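Clearing the Long Table: Notes on a Week of Reorganization

Readers of this blog will recall that the work area at Prirerton was scheduled for reorganization in October. The first stage is complete, and I am recording the procedure while the details are fresh.

Background

The long brown table had served as general storage for most of the year. Items were set down on it at the end of the day and remained there. Nusrat Qureshi prepared an inventory before any item was moved, and her list ran to 121 entries, a figure that surprised both of us. Many of the entries were duplicates - four rolls of the same label tape, for instance, and three sets of hex keys, none of them complete.

Sorting

Sorting began on Monday at 8:30 in the morning. Each item was assigned to one of two groups: in regular use, or not used since spring. Items in the second group were offered to colleagues at Mengal, who accepted 30 of them. The remainder was recycled or placed in the hall cabinet, where the upper shelf is now full and should not be added to.

Nahuel Toledo objected to the removal of the old desk lamp. His objection was noted and the lamp was retained. It has been moved to the reading corner.

Cleaning the Surface

The tabletop was wiped with a damp cloth and then with a dry one. Particular attention was given to the metal strip along the edge, where dust collects around the fasteners. A soft toothbrush proved suitable for this purpose. Abrasive pads are not recommended, as the finish is matte and marks easily.

The Bin Rule

Under the new arrangement, one open plastic bin is permitted on the table at a time. Small parts needed for the current task go into the bin, and the bin is to be emptied before the next task begins. Papers are kept flat at the opposite end. The white desk behind the table is reserved for the monitor, the keyboard and related electronics, and has not yet been sorted.

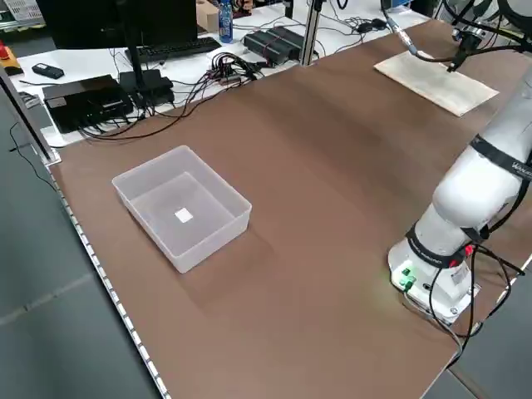 Remaining Work

The desk is the subject of the second stage. The cables there require labels, and I have ordered a pack of 80 from Zundia. Nusrat has asked that the inventory be repeated before the end of the year, and I have agreed to this. The drawer units will be addressed separately, once the replacement runners have arrived.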